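The Summer of White Shirts

My aunt's shop was called Prunum, and in June it smelled like steam and lavender and somebody else's cologne. I was supposed to be there for three weeks. I stayed the whole summer, mostly on account of Rafferty Castellanos and a pile of laundry.

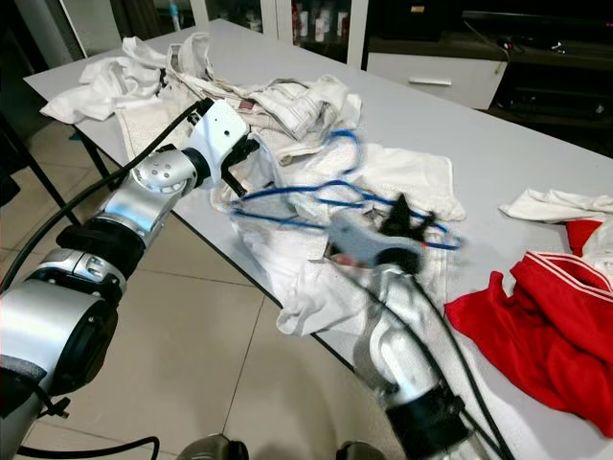 I should explain about the laundry. Nikier, the hotel up the hill, had lost its own laundry room to a burst pipe, and they asked my aunt if she could take on their whites. She said yes before she asked how many. There were 300 pieces in the first load (three hundred!) and they came down in the back of Rafferty's van, all knotted together like they'd been fighting on the way.

"Where do you want them?" he said.

"Back in the van," I said, and he laughed, so that was that, I was done for.

We worked late that first night, him on one side of the table and me on the other. He was terrible at it. He'd get a shirt on the hanger with one shoulder sliding off and the collar folded under, and he'd hold it up so proudly that I'd say it was fine -- then I'd fix it when he went out for coffee. My aunt saw me do it and raised one eyebrow. She had worked in Milano when she was young and she could say a whole paragraph with that eyebrow.

By midnight we had 58 shirts on the rail and I couldn't feel my thumbs. Rafferty was telling me about a boat he wanted to buy, a very bad boat by the sound of it, and I was nodding along and hunting for a missing button.

That's when I found the note. It was in a breast pocket, folded up tiny, and it had been through the wash, so most of the ink was gone. All I could read was "Karunaratne, 5 a.m., bring the key."

I showed it to Rafferty. He stopped talking about the boat.

"Which shirt?" he said.

I pointed to it, and he took it off the rail very carefully, better than he'd handled anything all night, and went to lock the front door.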